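**The Ferry to Kallau**

The ferry to Kallau leaves at 11 in the morning, if the fog allows it. That Wednesday the fog did not allow it, so we sat in the waiting room with our bags between our feet and listened to the horn from the pier.

I was going to sell my mother's house. I had told this to the woman at the ticket window, although she had not asked me. She gave me my change and said that the soup in the café was good on days like this.

The café was only a counter and four tables. I took my soup to the window. An old man was already there, with a cardboard box on the chair beside him. The box was tied with blue string, and he kept one hand on it all the time, as people do with a dog.

"Plates," he said, when he saw me looking. "From Mirkumari. My sister's plates. She has died in August."

I said I was sorry. He nodded and moved the box a little, so that I could put down my bread.

He told me that there were twelve plates once, and that his sister and he had washed them together every Sunday of their childhood. She washed and he dried. She was older, so she chose. When their parents died she took the plates, and he took the boat, and for a long time each of them believed that the other one had got the better part.

"A plate you can use every day," he said. "A boat you must paint."

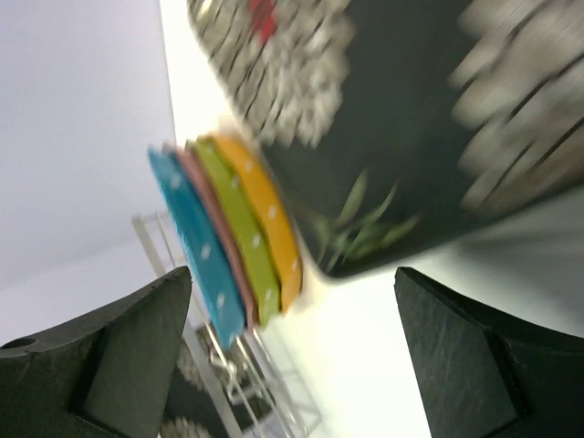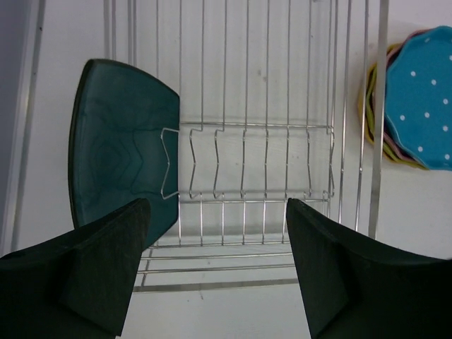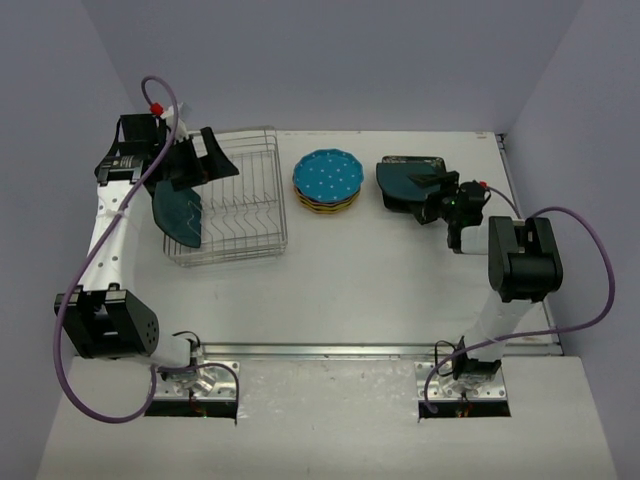 *A white tabletop, then a green plate upright in the wire rack, then the rack at the back left of the table.*

I asked him what he would do with them now. He lived alone, he said, and he ate from one bowl, the same bowl in the morning and in the evening. His neighbor had offered 1000 for the box without opening it. A shop in Brovosis had offered 1500, but they wanted to see every plate in the light first, and he did not like how the man in the shop had turned them over and knocked on them with his finger.

"So you will keep them," I said.

"I don't know. My sister would say, sell them, you fool, and buy paint."

The horn sounded again. A boy came in from the pier with water on his jacket and told everybody that the boat had left Cai and would be with us in an hour. People stood up, and then they understood what an hour was and sat down again.

I thought about my mother's kitchen. I had made a list of everything in it, for the buyer, and I had written "dishes, various." I tried now to remember them one by one. There was a yellow cup with no handle, in which she kept the rubber bands. There was a flat dish for fish. The others I could not see, only her back, and her elbows moving, and the window in front of her gone white from the steam.

The old man had untied the string. He took out something wrapped in newspaper, felt the edge of it with his thumb, and pushed it across the table to me, next to the soup.

"One," he said. "The box is too heavy for me on the stairs."

I told him I could not take it. He was already tying the string again — slowly, with a double knot — and he did not look up.

When the ferry came, I carried the box down for him. He carried mine.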